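# The Longest Bench in Winoswood

I've been following girls' volleyball in Winoswood for three seasons now, and I still can't keep score properly. I can tell you who's got a sore ankle, though, and which parents bring the good orange slices. So when the magazine asked me to write about the Kuvstead League, I said yes before they'd finished the sentence.

If you don't know the league, it's small. Most of the schools could fit inside one big suburban high school with room left over. Winoswood had 3609 people at the last count, and on a home match night it feels like half of them are trying to park behind the gym. The bleachers hold 200, and that includes the row at the top where you have to duck under the heating pipe (I forget every time).

Last season was rough. We won 2 matches. Two! The team lost a setter to a knee injury in the opening week and never found its rhythm, and by the end the hitters were swinging at balls that were a foot behind them. I drove home from Raretance after the final loss and the girls on the bus ahead of me were singing, so clearly they took it better than I did.

This fall looks different. The new thing is the bench, believe it or not. The coaches are carrying more players than anyone else in the league, and everybody gets in. You'll see a sophomore serve one point and come right back out, grinning like she's won the state title. Purists hate it. The man who sits behind me says it kills momentum, and he's told me so at every match, usually during the point. But the legs are fresher in the fifth set, and that's where we kept folding a year ago.

The Raretance match was the one that got me. We dropped the first two sets – badly, too, there was a stretch where we couldn't pass a serve to save our lives. Then the second group came in and started digging everything. It wasn't pretty volleyball. Balls came up off forearms and shoulders, and one came off somebody's shoe. We took the third by two points, then the fourth, and the fifth went so long that the concession stand ran out of popcorn. Final score, 3 sets to 2. I had no voice for work the next morning.

Bravo is still the team to beat. They've got a pair of middles who hit over everyone, and they run a quick attack that I usually miss because I'm looking down at my nachos. We lost to them in straight sets in the first meeting, but every set was close, and the rematch is at our place. Get there early – over 200 people is against the rules, and they do close the doors.
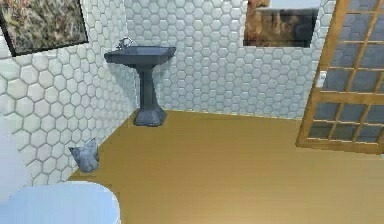
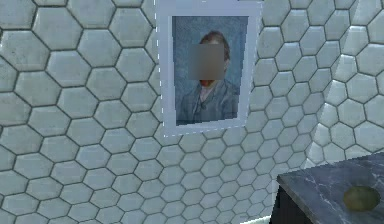

**Can younger players join a team before high school?**

Kids in grades six through eight can sign up for the Kuvstead spring program, which starts in March. Practices are held in the Winoswood gym after school, and beginners are placed with other beginners for the first few weeks.

*November 2024*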